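Splitting one big delivery list into van runs (the way I do it)

I drive for Farnen, a small grocery drop-off outfit, and every January our stop list goes wild! Last time I had 131 addresses and 3 vans, so this is what I do in Poltance now.

First, export your orders as a plain spreadsheet and fix the zip codes before you upload anything. Poltance will happily send you two counties over for one bad digit (ask me how I know). Then open Depots, pick your starting point and set the max load per van. Ours is 640 kilos, crates included.

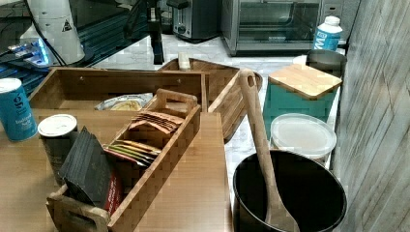 Pantry goods: iodized salt and tea packets.

Next, hit Split by area, NOT Split by count. Drag any stragglers to the closest run, then type in the time windows and press Solve. Mine takes a minute or so, and I usually go refill my coffee.

Check the first and last stop on each run before you send it to the phones. If two runs cross over the same bridge, swap a few stops by hand and solve again.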